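3.2 Chairs as movable furniture in the shared office

The second part of our study concerns the office chair. In the first part (Section 3.1) we treated the desks, which are heavy and which in most cases keep their position for months. The chair is different. It is the piece of furniture that changes its place most often during a working day, and it is also the piece that people return to its place least often. For this reason we consider the chair a good indicator of how orderly a shared room remains between two cleanings.

The observations reported here come from the Skendbridge rooms. These rooms have a plank floor without carpet, so that a chair on casters travels easily and sometimes further than the user intended. Part of the space is separated with glass, and the doorway in the glass wall is used as the main path to the smaller room behind it. We will call this path the corridor, although no walls limit it on the open side.

All chairs in the study are of one type, with a mesh back, and we did not include the visitor stools. The position of a chair was described with respect to the desk it belongs to. We used three categories: "tucked", when the seat is under the desk top; "beside", when the chair stands next to the desk but leaves the corridor free; and "loose", for every other position. Figure 5 gives an impression of the conditions in which the chairs are used.

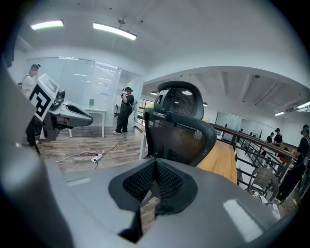 Figure 5. Black mesh office chair with headrest and light wooden desk; glass partition and cables on the plank floor farther back.

Two features of the room deserve attention. First, cables on the floor influence the path of a chair. When a caster meets a cable, the person usually stops, and either lifts the chair over it or chooses another way around. In our notes such interruptions were recorded as "cable stops", and they occur in the middle of the room more often than along the desks. Second, the glass makes the room look wider than it is. Several users told us that they leave their chair further from the desk than they would in a room with solid walls. We can not verify this with the present data, but we mention it because the same remark was made at the Zistside rooms, where the partition is similar.

The width that must stay free for walking was set at 800 mm, following the internal rules of Skendbridge. A chair counted as an obstacle if any part of it, including the base, reached into this width. The base is important here. Seen from a standing position, the backrest hides a large part of the seat, and the spoked base below is easy to forget. A chair that seems to be well placed can still have one leg of the base in the corridor.

For returning the chairs we compared two ways of handling. In the first, the person holds the backrest with one hand and pulls or pushes. In the second, the person stands behind the chair and holds the backrest frame at both ends, left and right.

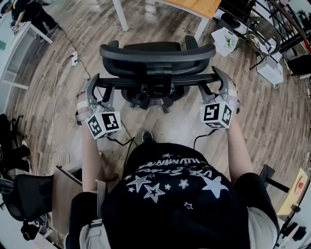
With one hand, the chair tends to turn around its own column, and it frequently arrives at the desk at an angle. The user then has to make a correction, or leaves it as it is. With a hold on both sides the direction of the seat can be controlled during the whole movement, and the chair can be brought straight under the desk top. The disadvantage is that both hands must be free, and people who leave their desk normally carry something.

In total 57 returns were recorded, of which 30 were made with both sides of the backrest held. We do not consider this number large enough for a statistical test, and we limit ourselves to a description. The category "beside" was more common after one-handed returns, and the category "tucked" after two-handed ones. The armrests were not examined separately.

The schedule proposed by Aebischer, in which all chairs are put back once before lunch and once at closing time, was also tried for part of the period. Its effect on the corridor is discussed in Section 3.3, together with the results for the Skakell storage units.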